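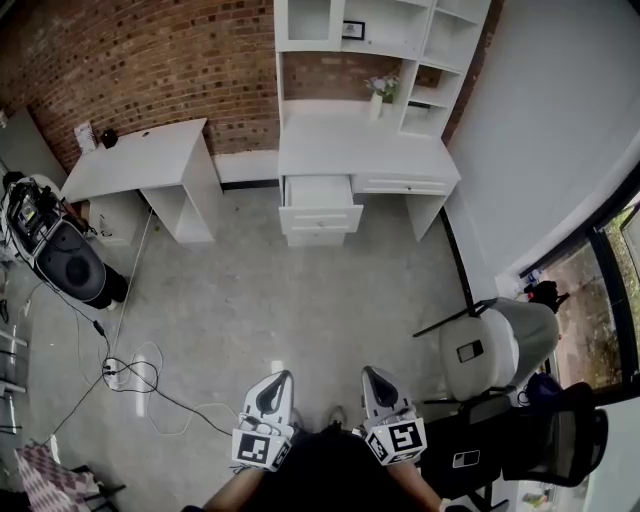 Library system: changes to reserves, sign-in and course links

The Sornbridge campus libraries will move to release 3 of the Ollden catalog on Monday, February 24, 2025. The catalog will be read-only from 6 p.m. the evening before until the work is finished. Searches will return results during that period, but holds, renewals and fine payments will not go through. Items due on either day have had their due dates moved to the end of the week.

Sign-in

The separate library PIN is being retired. Students and staff will sign in with their campus account and the same second-step code used for email. Alumni and outside borrowers keep their card number and will be sent a link to set a password. The link expires after 2 days. If it has expired, request another from the sign-in page; the desk cannot issue one by phone.

Saved searches and reading lists carry over. Search alerts do not. Anyone who receives weekly alerts should open the saved search after the change and turn the alert on again. Borrowing history carries over only for accounts where it was already switched on.

Course reserves

Reserve lists are now stored by course section instead of by instructor. A list shared by several sections has been copied to each of them, and the copies are independent from that point. An edit made in one section will not appear in the others. Instructors who want a single shared list can ask for the sections to be linked, using the form under Reserves, then Manage.

In the test load, 117 reserve lists had no matching section. Most belong to courses that have not been taught recently. These lists are held in a folder named Unassigned and are not visible to students. They will stay there until August and will then be removed. Owners have received a message with the list title and the old course number.

Links inside course pages

Permanent links copied from the "Share" button will redirect. Links copied from the browser's address bar will not, and need to be replaced. The Higuchi link checker, found in the tools menu of each course page, can find both kinds. Run it with the "catalog" box checked and "include hidden pages" switched on. It reports address bar links as type B. The checker reads page text and module items but does not open attached files, so links inside a PDF or a slide deck have to be checked by hand.

Off-campus access to journals uses a new proxy address. The old address will work until the end of the term.

Printing and scanning

No change to print balances. The scan stations in the Brilley building will be offline for 2 hours on the morning of the changeover while they are pointed at the new accounts. Scans sent to email are unaffected at other locations.

Known issues

Call numbers with a trailing decimal sort out of order in the shelf browse view. Citation export in RIS format drops the second author when the record has a corporate author listed first. The text message option for hold notices shows as "off" for all accounts on first sign-in, even where messages are being sent. Fixes for the first two are scheduled for the next patch.

Report other problems through the Help link at the foot of any catalog page, and include the record number.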